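## 4. Setting Up the Board and Recording a Block-Pushing Episode

This section picks up where the arm calibration left off. If you haven't finished Section 3 yet, please go back and do that first, even if the arm looks fine to you. We have all been tempted to skip it, and we have all ended up throwing away an afternoon of episodes.

The Clasum protocol is our way of collecting pushing data that the Nemow policy can learn from. Each episode pairs a short written instruction ("push the red star toward the yellow hexagon," for instance) with a recording of the arm carrying it out. The result we care about is whether the policy still follows instructions when the blocks start out in places it never saw in training, so the way you lay out the board matters a good deal more than it may seem at first.

### 4.1 Before you start

You will need:

- the wooden board
- the full set of colored blocks
- the cylindrical pushing finger, fitted to the arm
- the printed instruction list for your session
- a soft dry cloth

**Caution:** Keep your hands outside the hazard tape whenever the arm is enabled. Press the stop button before you reach for a block, every single time, including when one has only tipped over and you could set it right in a second.

### 4.2 Placing the board

1. Press the stop button and check that the status light has changed to amber.
2. Wipe the board with the dry cloth. Don't use cleaning spray, which leaves a film and changes how the blocks slide.
3. Lay the board flat on the pegboard and press gently on each corner in turn. If it rocks, look underneath for a stray fastener.
4. Make sure the board isn't covering any part of a fiducial marker. The tracker needs to see the whole printed square, white border and all.
5. Open the Jivow panel and choose **Locate board**. Wait for the outline on the screen to settle over the real edges.

*Note:* If the outline keeps drifting, try closing the blinds before you try anything else. Sunlight on the wood is the usual culprit, especially in October, when it comes in low across the lab.

### 4.3 The home row

Every session begins from what we call the home row, with the blocks lined up along the far edge and the rest of the board left clear. It gives the tracker an easy first look at each shape, and it gives you a chance to notice a missing piece before the recording starts — much nicer than finding out at episode 56.

1. Set the blocks along the far edge in a loose row. They don't need to be evenly spaced, and a little overlap from the camera's side is fine as long as some of every block can be seen.
2. Step back behind the tape and release the stop button.
3. Choose **Move to start**. The arm brings the finger down to its hover height at the left end of the row.
4. Check by eye that the finger is above the wood and isn't pressing on it. If it touches, stop the arm and repeat the height check from Section 3.
5. Choose **Confirm blocks** and compare the names on the screen with what is in front of you.

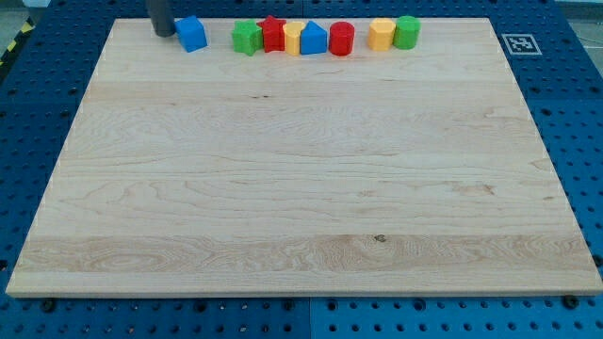
**Hollis Ferreira**
*Robot Learning Technician and keeper of this guide*

The finger should come down close to the first block, which in our usual order is the blue cube. I like to leave a bit of a gap between the cube and its neighbors so the opening push has somewhere to go, and you are very welcome to do the same.

### 4.4 Recording

1. Read the next instruction aloud, then select it in the panel.
2. Press **Record** and guide the finger with the hand controller. Push slowly and keep the finger upright.
3. When the blocks have come to rest, wait 3 seconds and press **End**.
4. Mark the episode as kept or discarded. Please discard anything you feel unsure about.
5. Leave the blocks where they ended up and go on to the next instruction. Return to the home row only when the panel asks you to.

*Note on step 5:* Our first training set had 268 episodes, every one of them started from the home row, and the policy learned the row very nicely and not much else. Maximiliano Lorente suggested carrying each layout over into the next episode, and the second set, with 654 episodes, gave us a policy that coped far better with scattered blocks. It does make for a messier board — please resist tidying it!

When you have finished, park the arm, press the stop button, and save the session to the Xavier drive before closing the panel.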